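Print this message
E-mail this message to a friend

Subject: Re: [bimanual-data] Whiteboard writing task, splitting and labelling
From: Jouko Manninen

Replies in line. I have trimmed the parts of the thread that dealt with storage, as that has moved to the other list.

> We are loading the February batch at Delorme and have stopped at the
> writing task. Your notes give one instruction per episode, but the text
> on the board differs from one episode to the next. Is the wording meant
> to be part of the instruction, or is it free? We would also like to know
> whether the left arm should be treated as idle. In most of what we have
> opened it hardly moves, and our loader drops any arm whose joint travel
> falls below a threshold.

Taking the second point first: please turn the threshold off for this task. The left arm is part of the demonstration even when its joint values are nearly flat. If you drop it, the policy is trained on one arm and then run on two, and it has no target at all for the left side. We made that mistake with the Porkitz set and had to retrain.

The low travel is also a property of the task. Both grippers work close to the board and close to each other, so the operator keeps the left side short and slow. An early part of an episode looks like this in the fixed view:
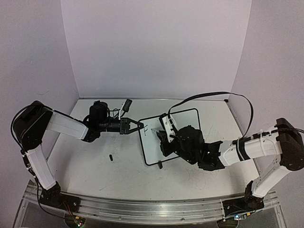
Fixed view, a few thin strokes near the upper left of the board.

Note where the left fingertips are. They reach over the left edge of the board beside the strokes, and the right gripper covers the middle. Any crop that you centre on the right gripper alone will lose the left one, and a crop on the whole board will still have part of the board hidden by the right arm. We feed the full fixed view at reduced size and both wrist views at full size, and let the model sort it out. Cropping gained us nothing in the tests we ran.

> Our second question is about the end of the episode. The success flag is
> set by hand, as far as we can tell. What was the rule?

It is set by hand, yes. The rule is that the flag refers to the text and to nothing else. The board may lie at an angle, and the writing may slope with it. We vary the board angle on purpose and do not correct for it afterwards. Letter shapes are judged by reading, so a crowded or overwritten letter passes if the word can still be read. This is looser than what Maka asked for, but a strict rule on shape left us with too little data and a great deal of arguing.

On the wording: it is part of the instruction from version 2 of the notes onwards. Version 1 had only "write on the whiteboard", and those episodes should be kept apart. There are 61 of them in the batch, all with the prefix w1. You can use them for pretraining the vision side, but I would not mix them into anything conditioned on text.

Where the text runs over more than one line, the line break is not in the instruction. The operator chooses it. For a partial phrase we store the string as it reads at that moment, with a single space for the break:

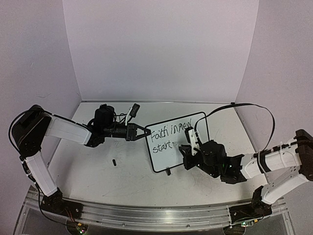
Partial text, stored as "Faith in new start".

The marks after the last letter in that view are not transcribed. If a mark cannot be read as a letter, the annotator leaves it out and sets the field "trailing" to 1. Please do not guess the rest of the word from context, and please do not run a language model over the strings to complete them. Cimach did so on their copy and we had 11 episodes where the label was longer than the text on the board.

> Last, do you reset the table between episodes? We see small objects lying
> around the board and want to know if they carry meaning.

The small items carry no meaning and have no label. The reset procedure covers the board and the arms' start pose only. The same goes for scuffs and scratches on the table. If your augmentation paints over the surface, leave the area round the board alone, as the dark frame is the only strong edge the fixed camera has for finding the board angle.

Two things still open on our side. The wrist views are stamped on arrival and the joint states on departure, so there is a small fixed offset – I will post the value once it has been measured on both machines. And the split file lists episodes by operator, which means the test side has handwriting the training side has never seen. That is intended. If you would rather have a random split, make your own and say so when you report numbers.

Jouko

Print this message
E-mail this message to a friend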